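Workshop Tips: Trying Out Hand-Held Grippers at Home

You don't need a lab to find out whether a gripper suits you. A bed or a kitchen table, some fruit and a few odds and ends from a drawer will show most of the differences in an afternoon. These notes come from comparing three hand-held two-finger models, the Postovard, the Lidon and the Antal, along with a couple of sets of replacement pads.

Pick the surface first

A hard table is easy. The fingers slide along it, small things stay put, and you can press down without anything giving way. A mattress is harder. The fingertips sink in before they meet under the object, and they tend to pinch up a fold of sheet. Try both. The Lidon did well on the table and picked up bedding again and again on the mattress. The Postovard has thinner tips and got under things with less trouble.

If you use a bed, pull the sheet tight and tuck it in on the side you are working from. Push the duvet to the far end. A checked or plaid sheet is handy, as you can put objects back on the same line each time.

Use things with different skins

Oranges, mandarins and cherry tomatoes make a good cheap set. A large orange tests how far the jaws open. A mandarin has a looser peel and dents under a strong squeeze. A cherry tomato shows whether you can close the fingers gently enough to lift it and still have a whole tomato afterward. Wipe the fruit before you start. Wax from the peel builds up on the pads and makes everything slip.

Weigh one of each so you know what you are lifting. Our heaviest orange was 196 grams, and the Antal dropped it more often than the other two until we changed the pads.

Put the fruit close together for at least one round. Picking one piece from the middle of a group is much harder than picking it from open space, and it is the fastest way to find out how wide the fingers are on the outside.

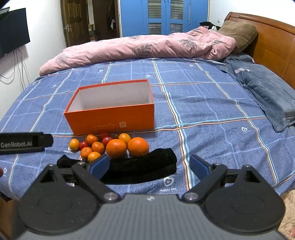 Cloth needs a round of its own. Roll it loosely, leave a raised fold, and come in from above with the jaws wide open. Close slowly. If the cloth slides out, go lower before you squeeze harder. A flat, ironed dish towel is the hardest version, so leave it for last.

Keep the count simple

Do 20 tries per object with each gripper and write down only whether the object ended up in the box. Near misses are tempting to count and they make the sheet useless. Change grippers after every object and not after the whole set, or your hand will be tired for whichever one comes last.

A shallow box without a lid is fine as a target. Tape it down if you are on a soft surface. Once it tips, you have to start that round over.

Pads

Pads matter more than the arms behind them. Smooth rubber is fine on fruit and poor on cloth. Pads with a fine texture were the best all-around choice for us. The Trusia replacement set cost less than a new gripper by a long way and made the Antal usable.

Wash pads with dish soap and warm water, then let them dry flat. Don't use rubbing alcohol on a pad until you have checked a corner of it. One of ours went sticky and never recovered.

Check the screws at the finger joints after every 200 closes. They loosen slowly and you won't feel it until one finger starts to lag. Tighten until the finger stops wobbling, then try the trigger. If it feels stiff, back off a quarter turn.

Cameras

If your gripper has a wide-angle camera on it, straight lines will look bent toward the edges. Judge the distance by the fingertips and the object, both near the middle of the picture, and ignore what the lines on the sheet are doing.

Close the curtains if the sun comes in low. Turn on the ceiling light and leave it on for the whole session. We lost one July morning to a patch of sun that crept over the bed and washed out the tomatoes.

Hold the gripper still for a second before and after each pick. It makes the recordings much easier to cut later.

Weight and your wrist

The Postovard is 300 grams heavier than the Lidon. On paper that sounds like nothing. After an hour it was the main thing we noticed. Rest your elbow on the mattress when you can, and stop when your picks get sloppy.

Before you put it away

Wipe the linkage with a dry cloth. Check the jaws for threads and lint, especially after bedding. Store it with the fingers slightly open so the pads don't press against each other and take a mark. Eat the tomatoes the same day.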